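# Chapter 6: Choosing a Gripper Kit
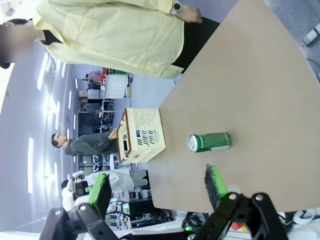

By the time most readers reach this chapter they have an arm that moves where it is told, and they have begun to wonder what to put on the end of it. I remember that stage very well (it was January, the heating was out, and I had a bench full of catalogs). The arm had taken me all autumn. The hand, I thought, would take a weekend! It took until spring, and a good part of that time went into unlearning what the catalogs had taught me.

So we are going to go slowly here, and we are going to do it with one particular product in front of us, the two-finger kit sold by Prarneo under the name Rulel. I chose it because it is the kit we teach with, because it comes apart with ordinary tools, and because its faults are easy to see, and a kit whose faults are easy to see is a fine thing to learn on. You may well end up buying something else. The questions we ask of the Rulel are the ones you should ask of any kit, and I'd be delighted if you finished the chapter and decided that a different one suits your work better.

## What you will be able to do

When you have worked through the chapter and its exercises, you should be able to:

- read a gripper data sheet and tell which of its numbers matter for your own job
- explain why the pad on a finger often matters more than the motor behind it
- plan a short trial with everyday objects, and write up the results so that somebody else can use them
- judge whether a support plan is worth paying for

You will need what you learned in Chapter 2 about frames and coordinates, though only the first half of it. If the words "wrist frame" make you uneasy, go back and read those pages again with a cup of coffee.

## 6.1 Begin with the job

Ekaette Ogundipe, who taught the evening course before I did, used to make her students write one sentence before they were allowed to open a catalog. The sentence had to name an object, a starting place and a finishing place. "Pick up a drink can from a table and put it in a basket" was a good sentence. "Handle a range of household items" was a bad one, and it came back with a line through it.

I thought this was fussy until I tried to teach without it. A student who has written the good sentence will go on, almost without being asked, to the useful questions. Is the can standing up or lying on its side? Is it full? How high is the rim of the basket, and does the hand have to go down inside it or only let go above it? Will there be people near the table? A student who has written the bad sentence looks at the photographs and buys the hand with the most fingers.

Take the can, then, and let us stay with it for a while. A drink can is a wonderful teaching object. It is cheap, it is the same size every time you buy one, and it has two quite different personalities. Full, it is stiff and rather heavy, and it will slide out of a weak grip. Empty, it weighs next to nothing and crumples if you squeeze it with any enthusiasm. Standing up, it can be approached from the side. Lying down, it wants to roll, and a finger that touches it a moment before the other finger does will push it along the table. I have chased a good many cans this way.

## 6.2 What comes with the kit

The Rulel arrives as a motor housing, a pair of fingers, two sets of pads, a mounting plate, a cable and a printed guide. There is also a bag of screws, with a few more than you need, for which I have always been grateful. The guide is clear about assembly and very thin on everything after it, so most of this chapter is an attempt to write the pages that Prarneo left out.

Our own kit took an evening to fit. The mounting plate went on without any trouble. The cable is shorter than I would like, and on a long arm you will want the extension, which is sold separately. Check this before you order! More than one class has sat looking at a finished hand that couldn't reach its own power supply.

### The pads

Give these more of your attention than anything else in the box. Look at the hand in the photograph at the start of the chapter: each of its two fingers ends in a green pad, and on the right-hand finger you can make out a texture in green and black. The finger is there to put the pad in the right place, and the pad is what meets the world.

A soft pad spreads the force over a larger patch, so you can hold an empty can with less risk of denting it. It also forgives a small mistake in aim. The price is wear, and a worn pad fails in a sneaky way, a little more slip each week, until one morning you find yourself blaming the software. Write the fitting date of each set in your lab notebook. We change ours at the start of every term whether they look tired or not, and we keep the old ones for the wear exercise at the end of the chapter.

### The opening

The second number to look for is the widest opening between the pads. Compare it with your object, and then leave room on both sides. How much room depends on how well your arm finds its target, and beginners nearly always leave too little. With a can lying on its side you have a choice as well, across the body or end to end, and only one of those may fit between your fingers. Measure both.

## 6.3 A trial you can run yourself

The trial that follows comes from Ekaette Ibrahim, who ran purchasing at Owusu for many years and was kind enough to let me borrow it. She would not buy any hand that had not been through it, and she didn't much mind what the data sheet said.

1. Put a table within easy reach of the arm and set a basket near its edge.
2. Lay one can on its side, well clear of the basket.
3. Run the pick and the drop 20 times, turning the can to a new angle before each run.
4. Write down the result of every run in plain words: held, slipped, rolled away, dented, missed the basket.
5. Change one thing only (the pad, the force setting or the can) and do the whole set again.

Have one person stay by the stop button throughout, and let that be their only task. If the basket needs straightening, stop the arm first and then reach in.

Please resist the temptation to throw out a bad run on the grounds that the can was "at a silly angle." Cans spend much of their lives at silly angles. Our first set with the Rulel gave 6 runs that I wanted very badly to leave out, and when I put them side by side I saw that the can had pointed toward the wrist in every one of them. The hand was fine. My approach path was wrong, and I would never have noticed it from a tidy table of successes.

## 6.4 The support plan

Prarneo will sell you a yearly plan with the kit, covering replacement pads, a loan motor and telephone help. For a school or a small workshop, I think the answer depends mostly on who is going to look after the hand. If you have somebody who enjoys taking things apart, buy spare pads and skip the plan. If the arm will be used by a new group every term, the loan motor alone may be worth the money, as a hand away for repair can cost you a whole unit of teaching.

Ask what "replacement" covers before you sign. Ours covered pads that had split but not pads that had worn smooth, and we had a long and fairly friendly argument about the difference. The smaller supplier Trutberg makes pads to the same pattern, and we have used those too, with good results on cans and less good ones on anything made of glass.

## Before you go on

Write your own sentence, with its object, its starting place and its finishing place, and keep it beside you as you read. The next section takes up grip force, and the first worked problem, on page 21, asks you to use your own object in place of the can.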